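The red cube club of Sevgate
By Mylene Panganiban
4 July 2021

When I came first to the school in Sevgate, the robotics club was meeting in the old needlework room, and the long mirrors were still on the wall. The pupils liked them very much. With a mirror you can watch the arm from behind without walking round the table, and walking round the table was forbidden after a boy called Idris caught his sleeve on the power cable.

The club has a simple task for this year. A robot arm must find a small block, pick it up and put it down in another place. It must do this without a person touching any control. In September the club will take the arm to the schools' meeting in Dernus, where each team gets 40 tries in front of the judges, and only the successful ones are counted.

I had expected that the pupils would write a long program, telling the arm to go this much left and this much down. Some of them had expected the same. They do it in another way. A pupil moves the arm by hand with a second, lighter arm, which they call the leader, and the computer keeps everything: the angles of the joints, the opening of the fingers and the pictures from the small camera at the wrist. One such recording is an episode. On the day of my visit they had 1,077 of them, and the number was written in green marker on the cupboard door.

Making an episode looks easy and it is tiring. You sit straight, you hold the leader arm loosely, and you try to move as you would like the machine to move. If you hesitate, the hesitation is also recorded. Anneke, who is 14, showed me one of her early ones on the screen. The arm comes down nicely, then it stops over the block for a long moment, because somebody had asked her about a pencil. The model learned from this recording together with the others, and for two weeks the arm liked to stop in the air.

After that they went through the whole collection and took out 103 episodes. There were arguments. One group wanted to keep the recordings in which the first grip fails and the second goes well, as a machine should know how to correct itself. The other group wanted only clean ones. In the end the corrections stayed and the pauses went.

The teacher, Farhad Mahmoudi, lets such arguments run. He was an electrician before he studied again to teach, and he still looks at every plug before he looks at the pupils. He told me that he gives them one rule for the recordings — the block must not start twice in the same place. Children are tidy when they should not be, he said, and they put it in the middle each time.

The light is the other big subject in the club. The windows look west, and the afternoon sun comes far over the tables. A model trained mostly before lunch can behave strangely at four o'clock. The pupils first wanted to close the blinds and finish with the problem, but the hall in Dernus has a glass roof, so they now record at different hours and move the desk lamp between the sets. It makes the work slower and the shadows are all different, long ones, double ones, some so dark beside the block that a person also must look carefully where its edge is.

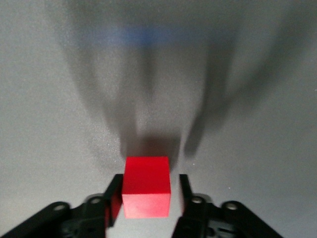
Sadeghi would prefer that they spend less time on recording and more on the fingers themselves. A soft pad on each finger would forgive many small errors, and the club could reach a good score with half of the episodes. Mahmoudi has heard this proposal more than once and he is not against it. The pads are drawn already, and two girls from the younger group are looking for a rubber which does not leave marks on the table.

In the last test before my visit, the arm did the full task in 339 tries over several weeks, and the failures are all written in a notebook with the hour and the name of the person who placed the block. Most happened when the block was turned at an angle and one finger pushed it away before the other could close. I read some pages. "Too greedy," says one line. "Came from the wrong side again," says another.

A team from Cindham will visit before the summer holiday ends, with their own arm, and the two clubs want to exchange their models for one afternoon. The Sevgate pupils are a little worried about it. Their table is not quite level, and the model has probably learned this too.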